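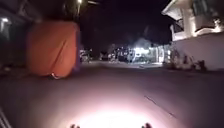 Donano 200 Rechargeable Bicycle Front Light

Product code 3798
In stock. Orders placed before 2pm are sent the same day.

The Donano 200 is a front light for commuting and general road riding. It clamps to the handlebar with a rubber strap and comes off without tools, so you can take it indoors to charge or put it in a pocket when you lock the bike up.

There are four modes: high, low, steady flash and slow pulse. Hold the button for two seconds to switch on, then press once to move between modes. The light remembers the last one used. The button shows green when the battery is well charged, amber when it is getting low and red when it needs charging soon.

Specification
Output: 200 lumens on high
Weight: 63 g without strap
Charging: USB-C, cable supplied
Battery: built in, not replaceable
Handlebar fit: round bars only

The strap will not grip flat-topped or aero bars. For those, order the Nistik bracket, which is sold separately and bolts on with a 4 mm hex key.

Fitting
Wipe the bar clean and place the light close to the stem, clear of brake and gear cables. Pull the strap tight and hook it over. Tilt the light slightly down so that it does not dazzle oncoming riders and drivers.

Care
Close the charging cover fully before riding in rain. Do not use a pressure washer. If the light is going into storage, charge it every few months.

Delivery and returns
Free delivery on this item. Unused lights can be returned by post or to our Flustcombe shop with proof of purchase. The next delivery of Nistik brackets is due in November.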